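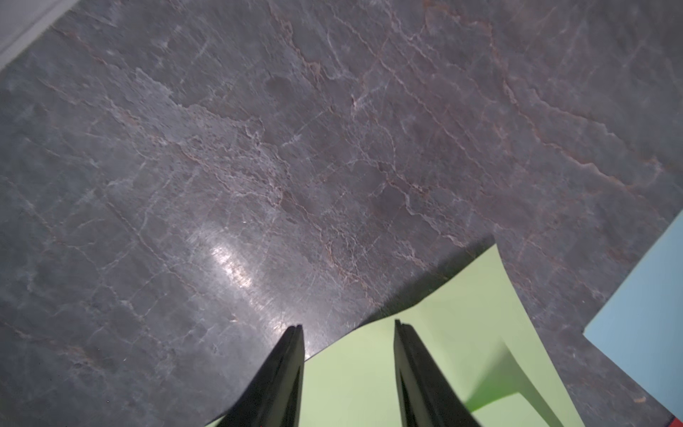
Page last changed: October, 9:44 pm

Rurbridge Home Robotics list: archive
Thread: Porneo arm kit, anyone tried it on paper and other thin stuff?
From: Ehab Zaki
To: the list
In reply to: Panya Thongsuk

Panya Thongsuk wrote:

> Hi all. I'm thinking about the Porneo arm kit, the one with the
> Mulel fingers and the wrist camera in the box. Everything I've
> read is people stacking blocks and moving cups. Blocks are easy.
> I want to sort paper: construction paper, tissue, card stock, the
> piles that build up in my classroom by the end of the week. Has
> anyone tried it on single sheets lying flat on a table? I need to
> know if the fingers can get under an edge and if the camera can
> see what it's doing.
>
> Second thing, is the Wiriya software worth learning or should I
> skip it and drive the arm from my own scripts? I can write a
> little Python but I'm no programmer.
>
> Last thing, 760 dollars is real money for me, so please be blunt.
>
> Panya

Panya, you picked my favorite subject! I've had the Porneo since spring and paper is pretty much all I do with it these days. I'm going to go through your questions but out of order, sorry, the camera part is what I'm most excited about.

THE CAMERA

It sits up at the wrist and looks down past the fingers, so both fingertips are always in the picture. I didn't think much of that at first. I had an overhead webcam on my old arm and figured a wrist camera was a nice extra. For paper it's a whole different world. Look at the view at the top of this page, green sheet by the fingers, a bit of the blue one over on the right. You can see that the green one isn't lying flat, there's a crease and a flap coming up on the right side of it, and there's a dark band of shadow just past its upper edge where it looks like the paper is up off the surface a little. From overhead you'd see a green shape. From the wrist you get to see where the paper is lifting, and a lifted spot is where you want to send a finger.

That shadow band is gold, by the way. My whole approach to edges now is to look for the shadow first and the color second. Light the table from one side and even a small lift gives you a dark line to aim at. Light it from straight overhead and the line mostly goes away.

The bad part is glare. I work on a glossy dark gray surface with a marble pattern, and you can see the bright smear right by the fingertips, which is the worst possible place for it. It also shows up every scratch and swirl in the finish, and the edge finder loves scratches. It loves the veins even more! All those whitish and rusty lines look like paper edges if you let the software look at contrast only. With the colored sheets I can get around that by filtering on color before doing anything else. White copy paper on this pattern with that highlight on it is hopeless as far as I'm concerned, I gave up. If your classroom tables are a plain dull color you're already ahead of me.

You can turn the exposure down in the camera settings and it helps with the glare, but then the dark finger and the shadows sort of melt together. I go down two steps from the default and stop there.

THE FINGERS

The Mulel fingers are matte black and tapered, and they get narrow enough at the tip to be useful on thin things. Matte was a smart choice, they don't throw reflections back at the camera. Can they get under the edge of a sheet that is dead flat on a smooth table? No. Blunt answer, as requested. I've tried coming in low, I've tried coming in slow, and the tip just pushes the sheet along until it hits something.

What does work:

Curl. If any corner is curled or folded up, one finger goes under the flap, the other comes down on top, close, lift. Construction paper is great for this since it never stays flat anyway.

Pinching. Put both tips down on the sheet with the gap open, press lightly, close. The paper buckles up between the fingers and you've got it. It leaves a little crease, so don't do it to anybody's artwork. Works on tissue and construction paper, works badly on card stock, which is too stiff to buckle.

Sliding it off the edge of the table. Rest a fingertip on top, drag the sheet until part of it hangs over, then go around and grab the overhang. It takes forever but it's the only thing I've found for card stock, and it doesn't leave a mark. Mind the joint limits, the arm is close to the end of its reach when it comes around the side.

I did put a small dab of rubber cement on the tips and let it dry, for grip. It helps with the dragging a lot. It also picks up every crumb on the table, so wipe them.

One warning about force. The kit manual suggests starting the grip force at 4 on their scale and I think that's too high for tissue. Start at 2. You will tear some. Tear cheap ones.

THE WIRIYA SOFTWARE

Learn it, at least the recording part. You can move the arm by hand and it writes down the path along with the wrist video, then plays it back, and you can go in and trim the bits where you hesitated. I had my first pick and place in 44 minutes counting from opening the app, and I'm slow and I read everything twice. If you know a little Python you can take the recorded path out as a plain text file and mess with it in your own script. That's what I do: record the move in Wiriya, let my script shift it over to wherever the paper is today.

What I don't like about it: the color picker forgets your settings when the app closes. The preview lags behind the real arm just enough to fool you, so never steer by the preview if you're close to the table. And the word they use for the finger opening changes from one menu to another, "gap" in the first and "stroke" in the next, same number. It took me an entire evening to figure that out and I was not a pleasant person to be around.

I wouldn't start from your own scripts. You could, the arm talks over plain USB and the commands are listed in the back of the manual, but you'd spend your first month on the boring half.

SORTING, SINCE THAT'S WHAT YOU WANT

My setup is dumb and I love it. The script looks for one color at a time. Anything green gets moved to the left tray, then it goes looking for blue, and so on. I keep the sheets apart from each other, with a strip of bare surface showing between them. When they overlap it gets the color right and the edge wrong, and you end up dragging the top sheet and the bottom one together. I have not solved overlapping sheets. If you dump a real classroom pile on the table it won't cope, so somebody has to spread the paper out first. I know that takes some of the shine off! But if your kids spread and the robot sorts, I bet they'd watch it all day.

Pale colors are harder. Light blue and light green are fine against a dark surface and fine against each other in decent light, but when a fold puts part of a sheet in shadow the color shifts, and where the light hits a flap the green can go yellowish. My first filter decided one green sheet was two sheets of different colors. Make the color range wider than you think you need. Show it a curled sheet when you set it up and not just a nice flat one.

Clear the table, too. Small scraps of other things poking out from under a sheet will confuse it, and so will specks if you turn the sensitivity up. I say this as a person who never clears the table properly.

THE MONEY

For cups and blocks I'd say 760 is too much and you should look at something used. For paper, I'd pay it again. You're paying for the wrist camera and those narrow fingers, and I tried to get the same thing by taping a webcam to my old arm and it was awful, the cable pulled it out of line every time the wrist turned. The Porneo cable runs inside the arm up to the last joint. It's a small thing and it makes me happy whenever I look at it.

Things that broke: one finger screw worked its way out (put a drop of thread locker on it the day you get it), and the clamp that holds the base to the table is junk. I replaced the clamp with one from the hardware store. Porneo answered my email about the screw and mailed me a spare, no complaints there.

Things it can't do, so you don't find out after paying: a full sheet of poster board, too heavy and floppy for the tips. Anything laminated, it slides right out. Stacks where you want only the top sheet, same story as the flat sheet, it needs a curl or some luck.

If you're anywhere near Rurbridge you're welcome to come by and try yours on mine. I mean your paper on my arm. Bring the worst of it, the tissue that's been in a cubby since last year, I'd love to see what happens. Evenings after 7 are good.

I can also send you the sorting script. It's ugly and the comments are mostly me arguing with myself, but the color part is at the top and you'd only have to change the ranges. Write me off list and tell me which colors you've got, and whether the tables are shiny.

Ehab

P.S. Does anyone on the list have a trick for the glare that isn't a polarizing filter? I looked and can't find one small enough to fit over the wrist camera without it hitting the fingers when they open all the way.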